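Week 5 handout: collecting demos by hand

Okay, so last time we drove the arm with the leader rig and everybody found out how slow that gets. This week we go the other way. You hold the grippers yourself, one in each hand, and do the task the way you'd do it at home. The robot comes in later, when the Clenell scripts turn your hand paths into something it can follow.

I want 34 demos per pair by the end of lab. That sounds like a lot, but once you get going each one is pretty short (folding the cloth is the slow one, sorry). Last October's group ended up with 500 between them and the Monti policy trained fine on that.

Before you hit record, think about where your hands start. Hold both grippers up in front of you with the markers showing, wait a beat, then go. I skip the wait all the time and then have to throw the take out! 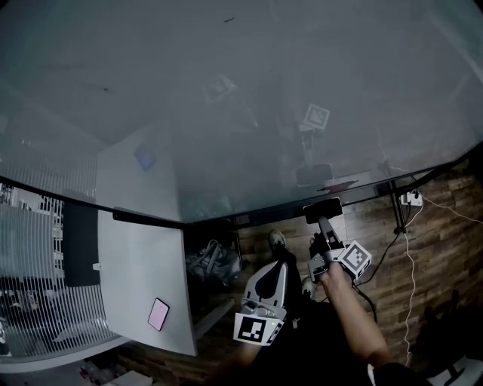 Fig. 2. Both handheld grippers up, next to the glass table.

Glass is a mean surface for this, by the way. Markers reflect in it, and the tracker can grab the reflection and decide your hand is somewhere under the table. If your path plot has a sudden jump in it, look for that first. A plain cloth over the top helps a lot, or just tilt your wrist a little.

Other stuff I keep repeating:

Move at a normal speed. Slow-motion demos give you a slow-motion robot.

Watch the cables when you step back.

If you fumble, keep going and recover. I like having a few of those in the set.

Upload to the Husoris folder in batches of 128 or fewer, it chokes on anything bigger. Read section 2 of the notes before next lab and bring one path plot that looks wrong to you.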